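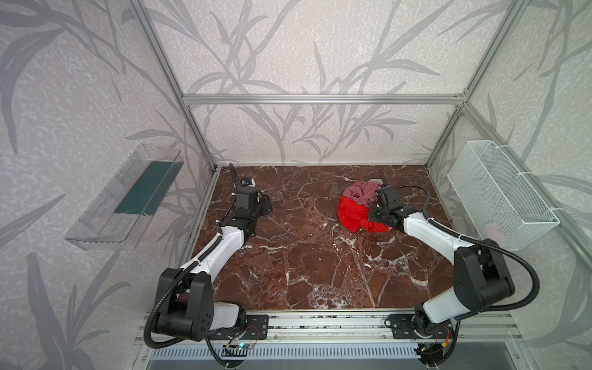 Garside laundry to stay open through October under new lease

2020-02-28

The community laundry in Garside will stay open until the end of October after its operator and the owner of the building agreed on a short lease, both sides confirmed this week.

The laundry, which opened in the former post office eight years ago, had been due to close at the end of March when its current lease runs out. The building's owner, Prilow, had told tenants last fall that it planned to renovate the ground floor and could not promise them space while the work was going on.

Under the new terms the laundry keeps its main room and the folding area at the back but gives up the storage room on the alley side. Rent stays the same. Prilow will start its renovation on the upper floor and move downstairs later in the year.

"We have customers who walk here because they don't have a car, and the next place is across the river," said Macarena Acuña, who has managed the laundry since it opened. "Seven more months gives us time to look for something permanent. I would have liked two years, but we'll take this."

A petition asking Prilow to reconsider the closing collected 2934 signatures over the winter. It was handed in at the company's office in January by Chun-yin Man, who lives on the block and uses the laundry for his family of five.

Viktória Hajdu, property manager for Prilow, said the petition was read and discussed but that the change in schedule came mainly from delays in getting permits for the lower floor.

"The permits slipped, so the space would have been sitting there with no one in it," Hajdu said. "It made sense to talk."

The owner has picked dark red-brown stone with pale veins for the renovated entrance hall, Hajdu said, in place of the worn green linoleum that is there now. The choice has drawn some comment from tenants, who asked at a meeting this month whether it would be slippery in winter. Hajdu said mats would be put down.

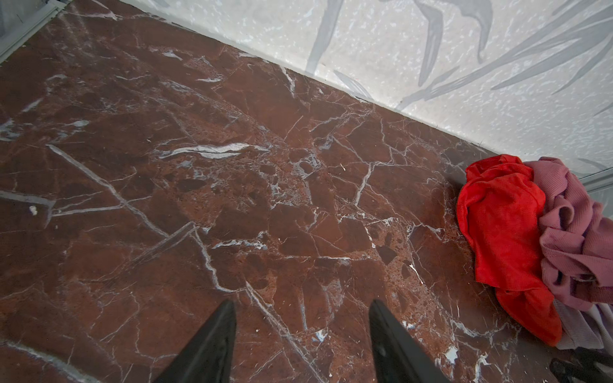
Reddish-brown marble crossed by white and gray veins.

Hours at the laundry will change starting next month. It will open at 8 in the morning and close at 9 at night, an hour earlier than now. The last wash must be started by 7:45. Prices for the small machines are not changing, but the large ones will go up by 50 cents a load. Acuña said the increase covers higher water charges.

The drop-off service, where customers leave a bag and pick it up washed and folded, will continue with some limits. With the storage room gone, bags can be held for three days instead of a week. Comforters and rugs will be taken only by arrangement. Customers are also asked to sort their clothes before bringing them in — new reds and dark pinks in a bag of their own — as there is no longer a separate table for sorting.

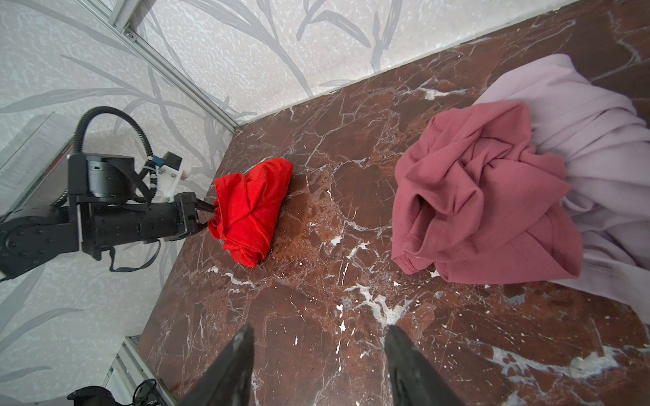 Two part-time workers whose jobs were to end in March have been asked to stay on. One of them, So-ying Kao, said she had already applied for work elsewhere but would remain at the laundry through the summer.

The search for a permanent home is now centered on two sites. One is a vacant storefront on Brallance Street, which has the floor drains a laundry needs but would require new electrical wiring. The other is a unit behind the Plekton hardware store, which is larger and costs more. Acuña said she hoped to have a decision by June.

A meeting for customers will be held at the laundry on March 12 at 6:30 p.m. Washers will be off during the meeting, and dryers already running will be allowed to finish.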